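Can a machine put the shopping away yet?
An interview with Parvaneh Tehrani of Flestel

Parvaneh Tehrani has spent most of her working life watching people do small jobs with their hands. She started in returns at a mail-order warehouse, moved to a packing line, and now plans the training tasks at Flestel, where two-armed robots are taught to sort, fit and put away ordinary things.

I asked her first whether a robot could do the chores in my house.

"Some of them, in my house, on a good day," she said. "In your house, no. It hasn't seen your house."

She does not like the videos that show a robot folding one shirt. She wants to know how many shirts came before it and who set out the next one. In April her group ran the same fitting task 663 times with the parts put down in different spots. She won't give me the success rate, but says it was lower than a new hire would manage before lunch.

Much of the difficulty is in things people don't notice themselves doing. A person reaching for a part has a feel for how far away the table is. The robot has cameras, including a small one down by the fingers.

"Up close the table is one pale color and a bit of shadow," Tehrani said. "There's not much to go on. You and I would just touch it and know."

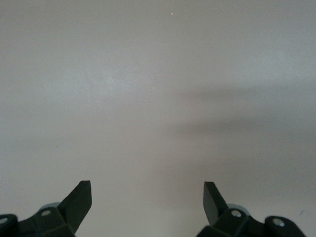 Two hands, two jobs

The current task uses a blue piece and a gray U-shaped block that fit together. Tehrani calls it a stand-in for half the work in a shop: a cap on a bottle, a battery in a drill, a drawer back on its runner.

"People ask why we don't go straight to the drill," she said. "I'd like to get the easy one right first."

Picking up is mostly fine now, she told me. Letting go is harder. So is passing a part from one hand to the other, where both arms have to agree on where it is.

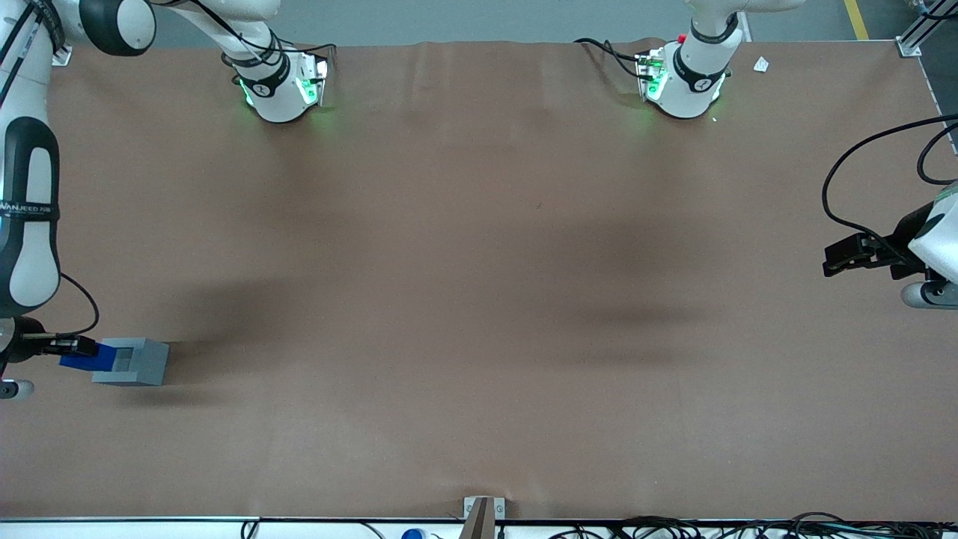
Her colleague Radek Oravec came to the project from a furniture plant and is less patient about it. He keeps a list of shop-floor jobs he would hand over today, and it has 17 lines. Most are moving a known part from one known place to another. "Loading trays, yes," he said. "Emptying a bin where everything's tangled, no. Anything with a cable, no."

I asked him about speed. He said a good packer at his old plant could do about 200 boxes in a morning and talk about football the whole time. The robot is slower than that, but it can be left on the dull part of the job while the packer does something else. He thinks that is how it will go in most shops for a while, with one person looking after several machines and stepping in when they stop.

Tehrani expects homes to take much longer. A shop can decide that the parts always come in the same tray. A kitchen can't. She mentioned wet dishes, soft bags, and a drawer that sticks in the summer.

"Dishes are the one everybody wants," she said. "I want it too. I had people over on Sunday and I washed everything by hand."

Would she buy one for herself, if it were for sale?

"For laundry, from the basket to the machine, I'd think about it. Folding, I'd wait."

Oravec said he would wait for all of it. He has a dishwasher and he likes it.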